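The Bar in the Bottom of the Bag

Every hiker I know has one. It lies under the rain jacket, it has been there since the last season, and the corners of the wrapper have become soft and white from rubbing. We eat the snack bar when the good food is finished. I wanted to know who makes it, and why it so often tastes of nothing, so in November I went to the town of Ukura, where a small company called Prurnon has its kitchen.

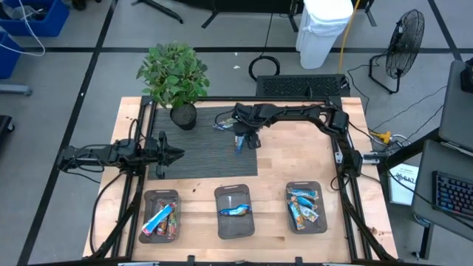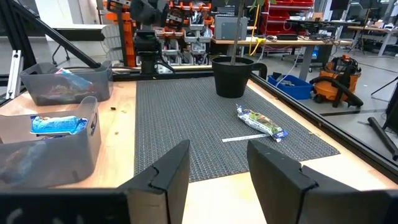
A kitchen with one long corridor

Prurnon is in a former bakery on the road to the river. The front door is painted green and does not close well. Inside there is a corridor, and all the rooms are on the left side of it: first the store of oats, then the mixing room, then the cutting, then the office, which is also the place where people eat their lunch. Tayla Tomoana, who started the company seven years ago, walked with me from one end to the other and talked all the time over her shoulder.

She was a school cook before. Her first bars were made for a walking club of teachers, and she admits that they were terrible. "They were like a roof tile," she told me. "One man broke his tooth and he still bought the next ones, I think from politeness."

The roof tile problem is a problem of sugar. When syrup is heated too long it sets hard, and when it is heated too short the bar falls into crumbs in the hand. For a big factory there are instruments and laboratories for this. In Ukura there is a copper pan which Tomoana bought from an old candy maker by the name of Michalík, and together with the pan she received his notebook. The notebook has 63 pages and most of them are about caramel. She cannot read half of the handwriting, but she has copied the temperatures on a card above the stove.

I was allowed to stir. After some minutes my arm was tired and my glasses were covered with steam, and I gave the spoon back.

The question of salt

What makes a bar worth eating on a mountain? I had expected a long talk about protein. Instead we spoke almost one hour about salt.

Tae-yang Yook is responsible for the recipes. He came to Ukura for a summer job and has stayed. In his opinion most bars are designed for a person who sits at a desk and is a little bored, and for such a person sweetness is enough. A person who has walked uphill since the morning has a dry mouth and wants soup. You cannot put soup in a wrapper, so he adds roasted barley, sesame, and more salt than I would dare.

He gave me three pieces on a saucer without telling me what was in them. The first had dried apricot and was pleasant. The second had black sesame, and I asked for one more. The third had seaweed. I am still thinking about the third. He watched my face and wrote something in his book, and I did not ask to see it.

Yook tests his recipes on the Grallar, the hill behind the town. The top is at 1186 meters and the path is steep from the first step, with loose stones in the upper part. He carries the new bars in an outside pocket, where they become cold, and eats them at the top with his gloves on. If he cannot bite it there, the recipe goes back to the kitchen. He has climbed with 19 versions of the sesame bar. The one which they sell now is number 16, so the last three climbs were, as he says, for his health.

Up with a full pocket

I went with him the next morning. We left at half past six and the grass was gray with frost. For the first hour we did not speak much. He walks with short steps and never stops to look at the view, and I stop at every view, so our distance became bigger and then he waited for me at a gate.

At the gate he gave me an apple. I was surprised, and I said so. "A bar is for when you don't have an apple," he answered, and he ate his own apple with the core.

Above the trees the wind was strong. I have a habit to eat too late, when I am already in a bad mood, and Yook has seen this with many people. His advice is to take a small bite every half hour from the start, also if you are not hungry, and to drink after it. I followed this advice, and I must confess that the last part of the path was easier than I had feared. Maybe it was the bar, maybe only the company.

On the top there is a pile of stones and a metal box with a book for signatures. We sat on the side without wind. I opened the sesame bar with my teeth, because my fingers did not work, and it was cold and chewy but I could bite it. A black bird came close and waited for crumbs.

When I unpacked at home I found the old bar again, under the rain jacket. I put it on the kitchen table beside one of Yook's with seaweed, and my son, who is always hungry after school, chose the seaweed.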